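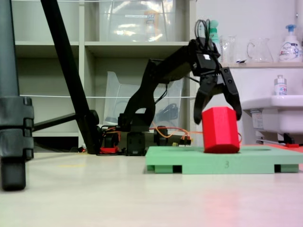 Project report: why our arm kept dropping (and once nearly threw) the block

Last updated: June

When I signed up for the Eder arm project I figured the hard part would be the math. I'd done the kinematics homework, I had my notes, I was ready! What took up most of my semester was a wire. Well, a wire and a servo and a few lines of my own code that I was way too proud of, but mostly a wire.

The task itself is simple to say. There's a green foam platform on the floor with a cutout in the top, and a red eight-sided block stands in it. The arm has to reach over, open its two fingers, close them on the block, lift it clear, hold it, and set it back down in the same spot. We called one of those a cycle. My goal was to get through 70 cycles in a row with no human touching anything, mostly so that the group after me (they get the arm next, for the Cavier sorting project) could trust it.

The first try went to 37. I was sitting on the floor with my laptop and a sandwich, feeling great about life, and on cycle 37 the arm picked up the block, got most of the way through the lift, and went limp. Not slowly either. The shoulder just quit holding, the whole thing folded forward, and the gripper came down on the platform hard enough to leave a dent in the foam. The block rolled off under the shelves. I said a word I won't put in a report.

What I thought it was

My first guess was heat. The shoulder servo carries the weight of everything past it, and the arm spends a lot of each cycle stretched out to the side, the worst position it could be in. So I added a rest between cycles and ran it again. It failed on cycle 2. Cycle 2! The motor had barely had time to get warm, so there went the heat theory, although I hung on to it for another whole afternoon because I'd already written it up nicely in my notebook.

My second guess was that the gripper was squeezing too hard and pulling too much current. The block is rigid and the fingers are rigid, so if you tell them to close to a position that's narrower than the block, the servo pushes forever and never gets there. I was doing exactly that. I'd set the closing position narrow on purpose so the grip would be "really solid." Fixing this was a good idea and I'm glad I did it (the gripper servo stopped buzzing, which everybody in the lab appreciated), but the arm still went limp. Sometimes after a few cycles, sometimes after a lot.

What it was

The thing that cracked it was logging the supply voltage at the shoulder. I should have done that on day one, and it's even in the Adeyemi lab handout, on the page about "intermittent faults," which I had read and ignored. The voltage sat nice and steady and then, right at the moment of the collapse, dropped to nothing and came back. A weak power supply would have sagged. This looked like somebody pulling the plug and putting it back in.

So I cut the power, held the arm up with one hand, and went along the wires at the base with the other, tugging each one gently. One of the power leads to the shoulder slid in its connector. The crimp had grabbed the insulation and hardly any of the copper. At most arm positions it made contact fine. When the base turned toward the platform, the bundle got pulled a little, and every so often it pulled just enough.

I want to be clear that I built that connector. I remember building it! It was the last one of the night and I'd told myself it looked okay.

The part that's a safety matter

A limp arm is annoying but it only falls down. The worse problem was what happened when the voltage came back, and I didn't catch it until the third failure. My program didn't know the servo had lost power. It kept sending position commands the whole time, so when the shoulder woke up on the floor it got told to be up in the air, right now, at full speed. The first couple of times the lead stayed disconnected long enough that I'd already hit stop. The third time it reconnected almost at once, and the arm whipped back up with the block still in the fingers. I was leaning in to see better. It missed my face, and I'm not going to guess by how much.

I stopped work for the day after that and told our instructor, and we agreed on some changes before I could power it up again:

- The program reads back the real position of every servo before it sends a move. If any joint is far from where it ought to be, everything stops and waits for a key press.
- After any power loss the servos come up with holding force off, and the first move is always slow.
- Stop is a real switch in the power line now, on a long lead, and it lives next to whoever is running the test. Before, it was a key on my laptop. If the laptop hangs, a key is worth nothing.
- Nobody reaches or leans inside the arm's swing while the power is on. I put tape on the floor at full reach, plus a bit extra.
- Safety glasses, even if you feel silly.

Fixing the wiring

I remade every power connector on the arm, including the ones that looked fine, and did a pull test on each one. Two more crimps came apart. I also left more slack at the base so that turning toward the platform doesn't load the connectors. The cable loop up at the wrist already had plenty of slack, and that end never gave me trouble. It took most of an evening and my thumbs hurt for two days.

Results

With the new connectors and the new startup code, the arm got to 71 cycles before I shut it off myself. I let it do one extra for luck. The voltage log stayed flat the entire time. There was one cycle where the block went back in a little crooked and leaned against the side of the cutout, but the next pickup straightened it out.

I also tested the safety code on purpose, by flipping the switch off in the middle of a lift (with foam underneath and me behind the tape). The arm dropped. When I turned the power back on it sat there and asked for a key press, and when I gave it one it crept up slowly. I did that over and over and it behaved every time.

Stuff I'd still like to do

The arm still falls when the power goes, and I don't love that. A spring or counterweight on the shoulder would help, and the Baniretti arm upstairs has something like it, so I'd like to go look at how theirs is mounted. The wires at the base are also a mess. They're connected properly now, but they could use some sleeving and a tie point so they can't snag.

For the next group: the voltage logger is still hooked up and the script starts it automatically. Please leave it on. The spare connectors are in the bag with the crimp tool, and if you make one late at night, tug on it before you go home.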